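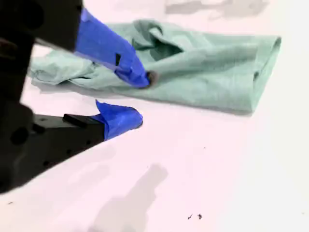 March 6, 2020 - Folding, mostly

Up at 7 and straight into the laundry, which had reached the point where the chair in the bedroom could not be used as a chair. I moved all of it to the white surface and started from the top of the heap. It was mostly pale things this time. The sea-green one came out early and I left it lying there long and loose while I decided what to do with it.

My trouble with soft cloth is always the first fold. If the near edge is not straight before I begin, the whole thing goes off at an angle and I end up with a shape like a kite. Today I tried laying each piece out lengthwise first, flattening from the middle toward the ends, and only then picking up an edge. It takes longer per piece. The pile at the end was better than last time, and it did not slide over when I put it on the shelf.

Notes on the method, so I don't have to work it out again:

Lay the piece the long way, left to right.
Flatten from the middle out.
Bring the near edge up to the far edge, not the other way around.
Fold the ends in to meet, then in half again.
Press down with a flat hand and leave it alone.

I did the dish towels in thirds instead. They fit the drawer that way and in halves they don't. I knew this already and still did the first few in halves and had to undo them.

Stopped for coffee. The bag of Karabulut is nearly finished and I don't think I will buy it again. It smells good when the bag is opened and then tastes like very little. I wrote "coffee, other kind" on the list on the fridge, under "dish soap" and "bulbs for hall."

After coffee I went through the linen closet, which I had not planned to do. I opened the door to put the towels in and there was no room for them. The top shelf was full of things I brought from the old apartment and have not touched. Two tablecloths for a table I no longer own. A mattress pad for a bed size I no longer have. A pillowcase with no partner. I took it all down and made a keep pile and a go pile on the floor of the hall, then stood looking at the keep pile and moved half of it over.

What stayed: the good sheets, the second-best sheets, the gray blanket, the guest towels, one tablecloth because it can be cut down. What goes: the rest, in two bags by the front door. If they are still by the front door next week I will be annoyed with myself.

The closet looks large now. I wiped the shelves with a damp cloth and let them dry with the door open before putting anything back. There was a line of dust along the back edge of the bottom shelf and a Siker receipt from last June for a shower curtain, which I threw out. The shower curtain has been fine.

I measured the middle shelf while it was empty, 600 millimeters from wall to wall, because I keep thinking about getting baskets for it. I looked at the ones on the Zenomel site during lunch. The size I would want comes in two colors and I like neither of them. I also don't know that baskets would help. I had baskets before and they were just places where socks went. I closed the page and will think about it again when I have had the shelves neat for a month without them.

Lunch was soup from the freezer and the end of the bread. I ate standing up, reading the back of the detergent box. It says 100 loads, and I am fairly sure that I have never had 100 loads out of one of those boxes. I probably pour too much. The scoop has a line inside it that I have been ignoring, so from now on I will fill it to the line and see whether the box lasts longer.

In the afternoon I did the ironing I had been avoiding. Three shirts and the blue pillowcases. The iron is slow to heat and then too hot, so I did the pillowcases first and the thin shirt last, after turning the dial down. The collar on the white shirt is starting to fray at the fold. It has some wear left in it if I keep it for the house. I sewed a button back onto the striped one with thread that nearly matches.

The ironing board squeaks at the hinge. I put a drop of oil on it, wiped off the extra, and laid an old rag underneath so it wouldn't mark the floor. It still squeaks, but lower.

Walked out before dark to mail the gas payment and get dish soap. It was windy on Morkerlow and there was hardly anyone out. The store was out of the soap I use, so I bought the lemon one, and forgot both the bulbs and the coffee, having left the list on the fridge. The step counter said 3,613 when I got home, which seems low for a day when I was on my feet nearly all of it. I think it misses the short trips between the bedroom and the hall.

Made eggs and rice. Washed up with the lemon soap, and it is all right, thinner than the other one.

I changed the bed this evening, with the second-best sheets off the new tidy stack. It was good to open the closet and put my hand straight on them without pulling out three other things. The fitted sheet is still the one item I can't fold. I have tried it with the corners tucked into one another, and I have tried it flat on the floor, and both times I got a lump with elastic around it. The lump goes at the back of the shelf with a flat sheet folded over the top - you can't tell from the front.

Things left for tomorrow or after:

Take the two bags somewhere.
Bulbs for the hall, coffee.
Sort the sock box. Anything single goes.
Wash the gray blanket on its own, cool, and dry it over the door.
Find the other screw for the closet handle. It turns when you pull it.

The bedroom chair is clear. I put the lamp next to it and sat there for a while with the library book, and got through two chapters before my eyes started to close. My back is a little sore from bending over in the hall. Going to bed now with the window open a crack, since the oil smell from the ironing board has got into everything.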